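Clear Your Table in One Go: The Stray Things Reset

I love this little routine so much that I do it almost every evening, and it still feels like a treat when the wood shows again! All you need is a tray, a damp cloth and 13 minutes on the kitchen timer (mine usually has time left over).

Start by gathering. Pull everything on the table into one loose row, with no sorting yet and no walking off to other rooms. Keep one big plate out in front of you, because that's where the small bits will go: paper clips, hair ties, the lid of something.

Now look along the row and give each thing a room. A typical batch at my place is a bottle of orange drink, a pink plastic cup and a glue stick, so that's fridge, sink, craft drawer. Say it out loud if it helps. I do, and my kids think it's hilarious.

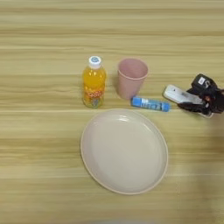
Maricica Sandu wrote in to say that she does the drinks first, before anything else moves, after a 500 ml bottle went over onto her daughter's homework. She tightens every cap, carries the bottles and cups away together, and only then touches the paper and glue. I tried it her way for all of August and I'm converted!

So, drinks first. Check that caps are screwed down, then take cups to the sink and rinse them right away. Sticky juice rings are so much easier to deal with fresh.

Next come the craft things. Push the cap onto a glue stick until it stops, and wind the glue down before you do, or you'll squash the top. Pens and scissors go on the tray with it.

Whatever is left is small stuff. Tip the plate onto the tray, carry the tray around the house once, and drop things off as you pass. One loop only! If something has no home, it goes in the hall basket until the weekend.

Last, wipe the table along the grain with the damp cloth and dry it with a towel. Then put the plate away too (I forget it every single time).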